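Tirnar Service Humanoid - Product Information and Demonstration Day Notes

Bralitz Automation > Service Robots > Tirnar

Page last revised: September 20, 2021

The Tirnar is a two-legged, two-armed service robot for kitchens, staff canteens and shared household areas. It is offered by Bralitz as a complete unit with multi-fingered hands, and is intended for customers who wish to study or trial everyday handling tasks among standard furniture. This page sets out the main features of the unit, the conditions under which it can be viewed, and the notes we issue to all visitors to the Skov demonstration kitchen.

Catalog number: 3334
Availability: to order, following a site review 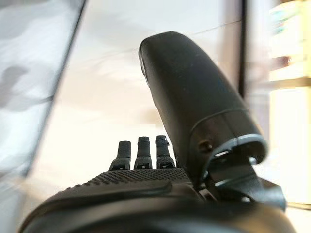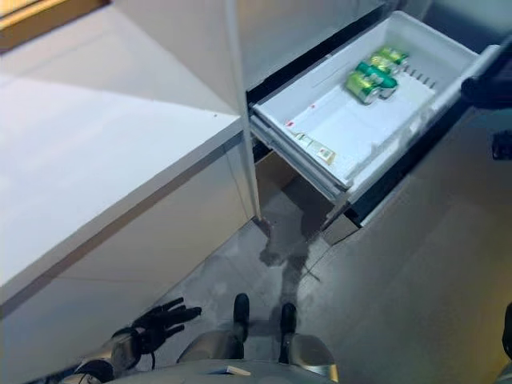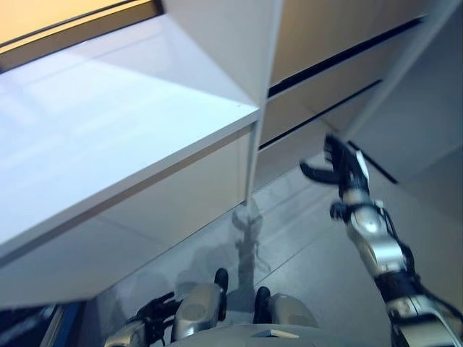
Intended use

The Tirnar is supplied for supervised work in indoor rooms. Typical assignments include fetching and putting away packaged goods, opening and closing drawers and cabinet doors, and moving light items between a counter and a storage place. The unit is not certified for work with open flame, hot oil or sharp tools, and it should not be used to lift or support a person.

Customers who require continuous unattended operation should consult the Bralitz fixed-arm range, which is described on a separate page.

Hands

Each hand is driven by its own controller and can be removed from the wrist for inspection. The fingers close independently, so that a cylinder, a flat box or a narrow handle can be held without changing the tool. The thumb opens away from the fingers to admit larger items.

Grip force is set in software. Three profiles are supplied - Light, Standard and Firm - and an operator may assign a profile to a named object. We recommend Light for thin-walled containers until the operator has gained experience with the unit. The Firm profile is locked at delivery and is released after the operator course.

Replacement hands are sold singly. Please state left or right when ordering, as the two are not interchangeable.

Standing and reaching

The unit stands on two feet and keeps its balance without an external support. It can lean forward to reach into low storage, and it will step back to make room for a drawer as the drawer opens. On floors with loose mats or cables the stepping function should be switched off and the unit positioned by the operator.

When reaching into a compartment, the Tirnar slows the arm to inspection speed. This setting can be lowered but not raised by the customer.

Control software

All units are delivered with Erent, the Bralitz task editor. Erent allows an operator to build a task from a library of short actions such as approach, grasp, pull, release and withdraw. Tasks may be recorded by guided operation and then edited, or written directly. The library at delivery holds 51 actions. Additional actions are issued in April each year to customers with a current service agreement.

Erent runs on a standard office computer, which the customer provides. A wired network connection is strongly advised during setup. Task records are stored on the customer's own computer and are not sent to Bralitz unless the customer attaches them to a service request.

Demonstration kitchen at Skov

Bralitz maintains a demonstration kitchen at its Skov building, where the Tirnar may be seen at work by appointment. The kitchen is fitted with ordinary household furniture and a full-size refrigerator. Nothing has been altered for the robot: handles, drawer slides and counter heights are as the furniture supplier delivered them. Prospective customers often ask whether the unit depends on markers or special fittings, and a visit is the best way to settle the point.

A demonstration session consists of the following parts:

Introduction to the unit and its stop controls
Drawer and cabinet tasks at normal working height
Low storage tasks, with the unit leaning forward
Handling of canned and boxed goods
Discussion of the visitor's own requirements

Visitors may ask for a task to be repeated or for an object to be moved to a different position. The engineers will say so if a request falls outside the limits of the unit. Attempts that do not succeed are left in the session and discussed, and no task is removed from the program on account of an earlier failure.

Visitors are welcome to bring objects of their own. These should be clean, closed and unbreakable, and should be shown to the session engineer before the start. Glass containers are not accepted in the demonstration kitchen.

Open day

In addition to private sessions, Bralitz holds an open day at Skov at which the kitchen runs from opening to closing, with short breaks for battery changes. No appointment is needed, although groups from schools and training centers are asked to register so that they can be given a fixed viewing time. The open day program covers the same tasks as a private session but allows less time for questions. Visitors with a definite project in mind are advised to book a session instead.

The next open day will be announced on the Bralitz news page. Requests to be notified may be sent to the Skov reception desk.

Rules for visitors

Please remain behind the floor line while the unit is powered. Entry to the working area is permitted only when the session engineer has confirmed that the motors are off.

Long hair should be tied back, and scarves and lanyards removed, before entering the working area.

Handheld photography is allowed. Flash should be switched off.

Children under 12 must be accompanied by an adult at all times.

Food and drink may not be taken into the kitchen. Refreshments are served in the front lobby.

Booking a private session

Sessions are open to companies, public bodies and research groups. Each booking covers up to 4 visitors and should be made at least 2 weeks ahead. Please include the name of the organization, the number of visitors, the tasks of greatest interest and any access needs. The Skov building has step-free entry from the parking area, and seating is provided behind the floor line.

There is no charge for a first session. Further sessions for the same organization are charged at the engineering day rate, which is credited in full if an order follows.

Supplied with each unit

Tirnar unit with left and right hands fitted
Two battery packs and charging station
Handheld stop control with spare
Erent license for one computer
Transport stand
Printed operator manual and maintenance log

Optional items

Spare hand, left or right
Additional battery pack
Extended operator course at Skov
Floor marking kit
Protective transport cover

Site review

Before an order is confirmed, a Bralitz engineer will review the room in which the unit is to be used. The customer is asked to supply a floor plan, a description of the flooring and a list of the furniture that the robot will be expected to open. Drawers with push-to-open fronts and doors with child locks should be noted on the list - both can be handled, but each requires a separate task to be prepared.

The review also covers lighting. Strong reflections on polished counters can affect the unit's estimate of distance, and the engineer may suggest a change of blind or lamp position.

Care and maintenance

Wipe the hands with a dry, lint-free cloth after each day of use. Dust and small marks on the finger surfaces do not affect operation and need not be polished out. Do not apply oil to the finger joints, which are sealed.

Check the arm cabling each week for wear, in particular at the elbow and wrist. A cable that shows damage to the outer layer should be reported before the unit is used again. The feet should be kept free of grease, and any spill in the working area should be dried before the unit is asked to walk.

A full inspection is carried out once a year under the service agreement. The unit may be inspected on site or returned to Skov in its transport stand.

Contact

Sales and site reviews: Bralitz Service Robots, Skov building, first floor
Demonstration sessions and open day registration: Skov reception desk
Technical support for Tirnar and Erent: please quote the unit number printed in the maintenance log

Related pages: Erent release notes / Operator course / Spare parts and returns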